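3.2 Resting time and the texture of braised chickpeas

I'll admit I went into this part of the study with a favourite already picked out. My grandmother always left her chickpeas sitting in their pot overnight, lid on, and I've been doing the same for years (partly out of loyalty, partly because I like going to bed with dinner done). So resting time was the variable I most wanted to test properly.

We cooked four batches of dried chickpeas, all from the same sack of Bondine, soaked overnight in lightly salted water. Each batch was simmered for 59 minutes with onion, cumin seed, a bay leaf and a good glug of olive oil, then taken off the element. One went straight to the tasters. The others rested in their own liquid for 30 minutes, 40 minutes or overnight in the fridge, and all of those were gently rewarmed before serving. Tasting was done in the Stullberg kitchen, in small white bowls, with plain bread and water between rounds.

The unrested batch was the one everybody grumbled about. The skins felt separate from the middles and the broth tasted thin, even though the seasoning was identical. At 30 minutes things had already softened nicely, and I honestly struggled to tell that batch from the 40-minute one! The overnight chickpeas had the deepest flavour by a long way, but a few tasters found them a touch mealy, and I have to grudgingly agree with them.

The Ashour chickpeas we tried in October behaved differently. They're smaller, with a tighter skin, and wanted up to 40 minutes of resting before the centres turned creamy. I'd keep the two apart in any future work.

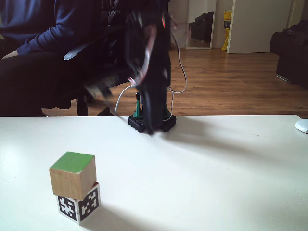

Figure 4. Stacked cubes and arm on the white tabletop.

Does the salt in the soaking water toughen the skins?
Salting the soak gave us softer skins in every trial, and the beans held their shape better in the pot as well. Acid is the one to watch, so we kept lemon and tomato out until the resting stage was over.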